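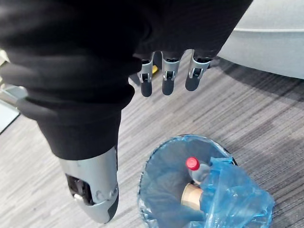

Is it worth rustproofing a car that already has rust on it?

It can be, as long as the rust is still on the surface and you clean and dry the metal before anything gets sprayed on top. If you can push a screwdriver through it, you need a welder first.

June 15, 2018

That's the short version, and if it's all you came for, off you go and enjoy the sunshine. The long version involves me lying on my back in a borrowed barn with wax in my hair, and I'm going to tell you all of it.

So, the car. Regular readers will know I drive an elderly Zerna estate, dark green, with a dent in the tailgate that was there when I bought it. I love this car more than is sensible. It starts every morning, it swallows a full-size bike without taking a wheel off, and the seats are the best I've ever sat in (I include my sofa). It's also spent its whole life on Finnish winter roads, which get salted from the first frost until well after you've stopped believing in spring, and underneath it was starting to look like something dredged out of a harbour.

I found out at the inspection. The man doing it was perfectly nice about it. He passed the car, then walked me underneath with a torch and pointed at things: the back edge of the sills, the seam above the rear axle, a patch in front of the left rear wheel the size of my palm. "Next year," he said, and made a face. I've been thinking about that face ever since.

My first stop was Koskela, the garage I always use. Tyyne Koskela has run the place for as long as I've lived here and she doesn't sell you things you don't need, which is why I drive past two nearer garages to get to her. She had it up on the lift for a good half hour and went all along it with a little hammer, tapping. You get a bright sound from good metal and a dull one from bad, apparently, and I nodded along as though I could hear the difference. I couldn't at first, but by the time she got to the patch by the rear wheel even I could tell. Thud.

Her verdict was one small hole needing a plate welded in, and everything else surface rust. She quoted me 859 euros for the lot: welding, cleaning, wax in the cavities and a coat underneath. I thought that was fair for the hours involved. I also thought it was quite a large slice of what the car is worth, and I said so, and she shrugged and said she could do only the welding and I could do the dirty part myself if I had somewhere to do it and a free weekend.

Reader, I did not have somewhere to do it. I had a parking space behind a block of flats and a housing company that sends round letters about oil drips.

Enter Teemu Kemppainen from my old cycling club, who has a barn with a concrete floor and, hallelujah, a pit! It's a proper old inspection pit with planks over it. His grandfather dug it for tractors. I offered him money and he asked for help stacking firewood instead, and I would now like it on record that money would have been cheaper.

Right, the actual job. I'll set down what I did in order, including the bits I got wrong, as most of the guides I read beforehand skipped straight from "clean thoroughly" to "apply product" as if cleaning thoroughly took ten minutes.

Washing came first. I used a pressure washer with one of those angled lances, and I did it twice, with a day between. The first wash brought off a frankly upsetting amount of mud. It collects behind the wheel arch liners and sits there like a wet sponge for years, so take the liners out if you can. Mine were held in with plastic clips, and half of them snapped as soon as I looked at them. Buy a bag of new clips before you start. I had to go out for them in the middle of the job, a 50 kilometre round trip, in Teemu's van, which has no radio.

Then drying, and I can't nag you enough about this. Wax over damp metal shuts the damp in, and you'd have been better off staying in bed. I left the car standing in the barn for two full days with both doors open and a fan pointing up the pit. I'd taken the rubber bungs out of the sills as well, and the left sill dribbled brown water for most of an evening. I did wonder how long that had been sloshing about in there. The drain holes at the bottom were blocked solid with grit, and I poked them clear with a bit of fence wire.

After that comes the scraping. Wire brush, scraper, a drill with a cup brush on it, goggles, mask, hat. I didn't wear a hat on the first afternoon and I was combing orange dust out for days. You want to get off everything that's loose and flaky. You don't have to get back to shining metal everywhere, and in the seams you couldn't if you tried, but anything that comes up under a thumbnail has to go. It took me the whole of one day and half the next. My neck has only just forgiven me.

I put rust converter on the worst bits, left it overnight, and then moved on to the good part, the wax.

There's a big argument about what to use. If you want to lose an evening, go to any owners' forum and type "underseal". The old-fashioned black stuff goes on thick and looks marvellous, and then as it ages it dries out and cracks, water creeps in behind it, and the metal rots away where you can't see. Tyyne won't have it in the building. She likes a soft wax for the cavities and a tougher one for the exposed underside, both of them clear or brownish so you can see what's going on underneath. I went with Rusex, mostly on the grounds that it's what she had on the shelf and she let me have it at a decent price. With the wax, converter, brushes, clips and a hired compressor I spent some 200 euros, plus the welding, which I paid for separately. So I saved a good bit, if you count my time as worth nothing, and that's how I've decided to count it.

Warm the wax up before you spray it. I stood the cans in a bucket of hot water, and it made a huge difference. Cold, it came out in spits and strings. Warm, it went on as a lovely even mist and crept into the seams all by itself. For the sills and the inside of the doors you use a long thin hose with a nozzle that sprays in all directions. Push it right to the far end and pull it back slowly while you spray. When it starts to drip from the drain holes, you've got enough in. Check afterwards that the holes haven't been plugged by the wax itself (two of mine had, out came the fence wire again).

Things to keep it off: brake discs, brake pads, the exhaust, rubber bushes, and anything with a belt on it. I put carrier bags over the brakes and taped newspaper round the exhaust. I missed a bit of the exhaust near the back box, and the first drive home smelled like a candle shop on fire. It went away after a week or so. The car still smells faintly of crayons on a hot day, and I've come to quite like it.

My biggest mistake was doing the welding second. I'd got it into my head that Tyyne could fit me in after, so I'd waxed everything bar the patch itself, very pleased with myself, and when I rang up to book it in there was a long silence down the line. Wax burns. She had to clean back a wide area round the hole before she could go near it with a torch, then I had to go back to Teemu's and do that corner again. Weld first, wax after. Obvious once you think about it for one second, and I hadn't.

A few of you have asked about new cars. My friend Nelli Pesonen bought a nearly new Tiris hatchback over the winter and wanted to know whether she should bother, given it has a long warranty against rust. I'd read the small print before relying on that. Hers covers holes coming through from the inside of the panels, and it says nothing kind about stone chips or brackets or suspension arms. If she plans to sell it in three years I wouldn't spend the money. If she wants to keep it for 20, then now's the time, while everything is clean and there's nothing to scrape. She's thinking about it. She's been thinking about it since the snow was on the ground.

And does it last? Well, ask me later! The general view seems to be that you top up the underside every year or two where the stones have blasted it off, mostly behind the wheels, and redo the cavities every few years. I'm going to put it over the pit again in September, before the salt starts, give it a rinse and touch up whatever looks bare. I've kept half a can back for that. Teemu has already mentioned that there'll be more firewood.

Next post will be about the roof bars, which whistle. I've tried string, I've tried tape and I've tried turning them back to front. If you've cured yours, please leave a comment and tell me how, as I've got a long drive north coming up and I don't think I can stand it.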